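Home Support Tickets Knowledge Base Contact

Posted in April by Leckie Support Desk

Ticket: Leckie Listings, sync to Brolteo drops item attributes
Status: Resolved
Component: Vinden import connector

Reported behavior

The seller account uses Leckie Listings to push secondhand clothing stock to a Brolteo storefront through the Vinden connector. After the spring update, new listings arrive on the storefront with the title and price intact, but the color, size and sleeve fields are blank. Existing listings are not affected unless they are edited and saved again. The import log reports success in every case. No error is shown to the seller.

Environment

Leckie Listings desktop client, current release. Vinden connector installed from the default package. One storefront, one warehouse, 550 active listings. The seller had already cleared the local cache and reinstalled the client before opening the ticket. Neither step changed the result.

First checks

Exported the outgoing feed from the client and compared it with the feed received by the connector. All attribute fields were present on the outgoing side. The received file had the same row count and the same columns. This rules out the client and the network transfer. The loss happens between receipt and publish. 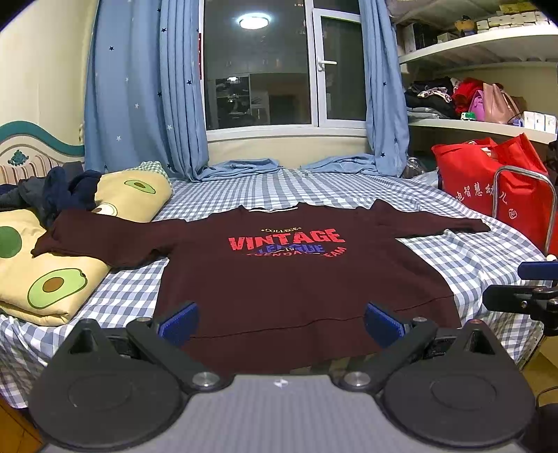

Attribute mapping in Vinden is done by exact match on the field label, including case and trailing spaces. The spring update renamed the "Color" label to "Main color" in the clothing template, and the old mapping table was not migrated. For testing we built one listing by hand, a dark maroon long-sleeved sweatshirt with COLLEGE and VINTAGE on the front, and filled in every field. Title, price and description were published. "Main color" was received as maroon, then discarded with no warning. The same happened to "Sleeve length" (formerly "Sleeve") and "Size label" (formerly "Size").

Attempt 1

Rebuilt the mapping table from the connector settings page. The page saved, but the table reverted to the old labels at the next scheduled sync. The scheduler holds its own copy of the table and writes it back at the start of each run.

Attempt 2

Stopped the scheduler, rebuilt the table, restarted the scheduler. Mapping held for the first batch. Rows after the first 200 were published with blank attributes again. The batch limit in the connector is 200, and each later batch reloads the table from the scheduler's stored copy.

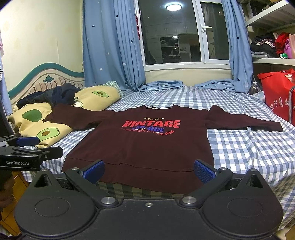 Test item, front side up.

Photo upload was checked at the same time and is not part of the fault. Images go through the Troneo media service and do not use the mapping table. Storefront thumbnails were generated normally.

Fix

1. Stop the scheduler from the connector settings page.
2. Delete the stored mapping file in the scheduler folder. Do not rename it. The scheduler will load any file in that folder.
3. Rebuild the mapping table with the new labels.
4. Start the scheduler and wait 5 minutes for it to write a new stored copy.
5. Open and save the affected listings to queue them again. Bulk save works.

Result

Full sync completed with attributes present in all batches. A second sync was run at 9 p.m. to confirm that the table was not overwritten. No blank fields were found. The missing migration step has been passed to the connector team. Until it ships, a fresh install on top of an old scheduler folder will reproduce the fault.

Ticket closed.

Related tickets
Vinden connector: duplicate listings after changing warehouse
Troneo media service: thumbnails rotated on upload
Leckie Listings: bulk save button stays gray
Brolteo storefront: size filter shows retired values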